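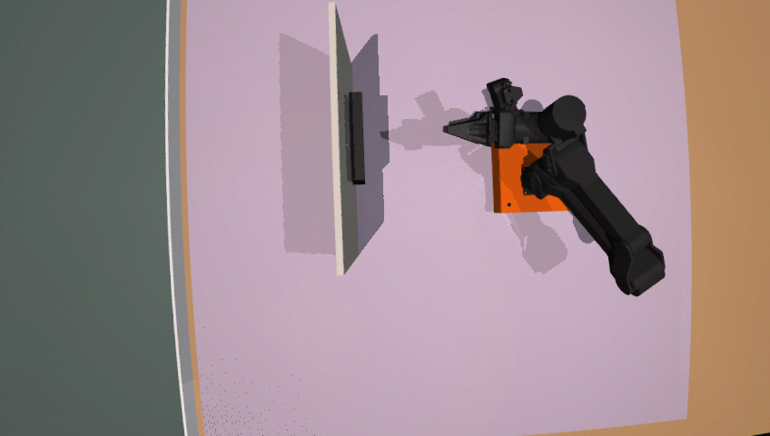
Small Lodging Operations, week 6 handout
Rates, seasons and the cottage calendar
Notes typed up from the board, fill in your own where I went too fast

Last week: room types, bed counts, what "sleeps six" means legally and what guests think it means. If you missed it get the sheet from someone.

Today: how a small property (under 15 units, owner on site or close by) sets prices across a year and keeps the calendar from falling apart. Hotels do this with software and a revenue person. Cottage owners do it at the kitchen table in January with last year's book open. We're doing the kitchen table version first.

1. Seasons

Most owners start with high and low. Too blunt. You need at least four bands:

Peak: school vacation weeks, long weekends
High: rest of summer, foliage if you're somewhere with leaves
Shoulder: May, early June, late September on
Off: everything else, if you're open at all

Write down the dates. Not "summer." Actual first night and last night. Most of the fights with guests over price come from a stay that crosses a line between two bands. Rule for this class: charge each night at its own band. Some owners charge the whole stay at the arrival night's band. Simpler on the phone but you lose money every time someone arrives on the last cheap Thursday. Whichever one you pick, it goes on the rate sheet in writing.

Case property for the rest of term is Tondum, lakeside, mixed cottages, owner Edeltraud Vogler. She let us use her books so please don't go posting them. Weekly rental place for years, Saturday to Saturday, same families. Now half her inquiries want three nights. That's the whole problem in one sentence and we'll keep coming back to it.

2. Weekly vs nightly

Saturday to Saturday, good things: one changeover day, cleaners booked once, no orphan nights. Guests bring their own food and settle in. Wear on the unit is lower.

Bad things: one cancellation and you lose a full week. Short break people go someplace else. All your arrivals hit the desk the same afternoon, and parking is a mess.

Nightly, good things: higher price per night, fills the shoulder weeks.
Bad: laundry, laundry, laundry. Also gaps.

Mixed approach (what most places end up doing): weekly only in peak, three night minimum in high, two night minimum the rest. Open up the peak weeks to shorter stays if still unsold 21 days out. Vogler uses 14. Arguable, discuss in section.

3. Orphan nights

An orphan is a night stuck between two bookings that's too short for your minimum. Guest A leaves Wednesday, guest B comes Friday, your minimum is three nights. Wednesday and Thursday are dead unless you drop the minimum for that gap.

What to do:
Check the calendar once a week for gaps
Drop the minimum on gaps inside 30 days
Offer the nights to guest A or guest B first, at a discount, before putting it online
Leave at least one gap per month per unit alone on purpose for repairs

People skip that last one and then the water heater goes in August.

4. Working out the floor

The floor is the lowest price you'd take for a night and not be worse off than leaving the unit empty. Students always want to put the mortgage in here. Don't. The mortgage is there whether the unit is rented or not. Floor is only costs that happen becuase someone stays:

cleaning and linen
power, water, propane
consumables (coffee, paper goods, soap, firewood if included)
booking site commission
card fee
a small amount for wear

Cleaning is per stay, so the floor for one night is much higher than the floor per night for a week. That's the real reason for minimums. Work it out both ways before you answer question 2 below.

Then separately work out the yearly number. All the fixed stuff: insurance, property tax, loan, licence, dock, snow, internet, your own wages (yes, pay yourself on paper even if you don't in life). Divide by the nights you realistically expect to sell. Realistic means last year's sold nights. Not open nights.

Tondum sold 1362 unit nights last year, all cottages together. Use that number in the exercise. Open nights were over 2000 and if you divide by those you get a lovely low figure and you go broke.

5. Deposits and cancellation

Three common setups:

a third down, balance on arrival (old style, owners like it, no shows hurt)
half down, balance 30 days before
all of it up front, small discount

Refund terms have to match the length of the booking window. If your peak weeks sell six months out, a guest canceling at five weeks has cost you most of your market. If shoulder nights mostly sell the week before, a tough policy there just scares people off. So: strict in peak, easy in shoulder. Two policies is fine. Four isn't, the person on the phone can't remember them.

Damage deposits. Some hold a card, some take cash, some don't bother. Vogler charges $1000 for the big cottage in peak weeks only, returned within a week. Put the return date in writing. Check the law where you are, rules on holding guest money differ a lot by state and province and I'm not going to go through all of them.

6. Extras

Pets, boat slips, late checkout, extra guest, cots. Either price it or include it. Don't leave it to "ask us". Ask us means each guest gets a different answer and they compare notes at the fire pit.

Pet fee per stay, not per night (the cleaning is per stay).
Late checkout only on days with no arrival in that unit.
Extra guest: decide at what number it starts. Babies count or don't count? Say so.
Slip: by the night, boat length limit stated. Tondum's limit is 32 feet which is more boat than anyone has ever brought.

7. Booking channels

Own phone and website, listing sites, tour agents. Tsutomu Uchida gave the guest talk on this in the evening class and his slides are in the shared folder, he runs the Katayama guesthouses and handles all three kinds at once. Main points for those who weren't there:

Keep one master calendar. One. Everything else copies from it.
Listing sites sync with a delay, so block a night on the master before you hang up the phone.
Don't undercut your own listing by a huge amount, but a small direct discount is normal. Read the contract first, some have a clause on it.
Repeat guests should never have to pay through a site. Call them in January before you open the dates to everybody. Uchida fills a large part of his summer this way, before the public calendar is even up.
Answer inquiries the same day. Even if the answer is "tomorrow."

The calendar program we have in the lab is Kultance. Old version, ugly, does the job. Login is on the whiteboard. Save to your own folder or the next section writes over it, this happened twice last term.

8. Reading the numbers at year end

Occupancy: nights sold over nights open
Average rate: rental income over nights sold
Income per open night: the two multiplied. This is the one to watch

You can push occupancy up to anything you like by being cheap. Compare income per open night, band by band, against last year. If peak is sold out by March the rate is too low. If shoulder is sitting at nothing, price may not be the trouble at all, check whether anything in town is even open.

Also look at length of stay by band. If average stay went down and income stayed flat, your cleaning bill ate the difference.

Exercise (hand in at the start of next class, typed, two pages max)

1. Set the four season bands for Tondum using the town event list in the folder. Give exact first and last nights.
2. Work out the floor for the small cottage for one night, three nights and seven nights. Show the cleaning cost separate.
3. Using the sold nights figure in part 4 and the fixed cost sheet, give the amount each sold night has to carry. Then say which bands can't cover it and whether you'd open in them anyway.
4. A family wants Wednesday to Tuesday across the line from high into peak. Quote it by the night method and by the arrival method. Write the two sentence email you'd send them.
5. Find the orphan nights in the July calendar page. Say what you'd do with each.

Reading for next week: chapter on housekeeping schedules, plus the Plastbridge campground packet, only the first half. The back half is septic and we do that in spring.

Quiz will cover parts 1 thru 5. No calculators needed, the numbers are easy.

Office hours moved to Tuesday mornings till the heating's sorted. If you're using your own family's place instead of Tondum for the term project tell me by next class, I need the unit count and wether you're open in winter.

Handout last revised December 29, 2018. Older copies have the wrong deposit terms in part 5, toss them.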